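Vornton Motor Museum Opens Its Doors to Daily Drivers

Family sedans, wagons and hatchbacks get their own hall in the old Standano carriage works
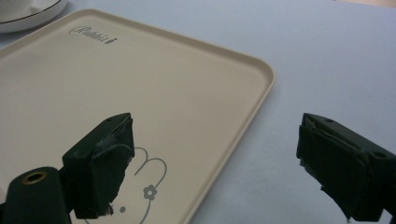
A cream-colored tray with the "Rabbit" name in script.

VORNTON, November 10, 2023 -- The Vornton Motor Museum is thrilled to announce Everyday Wheels, a new permanent hall filled with the cars people drove to work, to school and to the lake. The hall opens to the public in February, and we can't wait to see who finds their first car in it!

The collection holds 353 vehicles, many of them given by local families along with the service records, gas receipts and road maps left in the glove box. Four were built right here in town by Leite, the small maker whose two-door Sadau still turns heads at summer meets (ours runs, and it sounds wonderful).

Everyday Wheels fills the ground floor of the Standano works, a brick building put up in 1861 to make horse carriages. The original freight doors are still in use -- wide enough for a station wagon with its mirrors out, as our moving crew was happy to learn.

Visitors will be able to sit in several of the cars, try a column shifter and hear engines started up in the yard on weekends. A workshop next to the hall will teach basic repairs on older cars, with classes for teens and adults.

Museum members may visit a day before the public opening. The first 3000 guests will receive a printed guide to the hall.

Tickets and class sign-ups are available at the museum front desk.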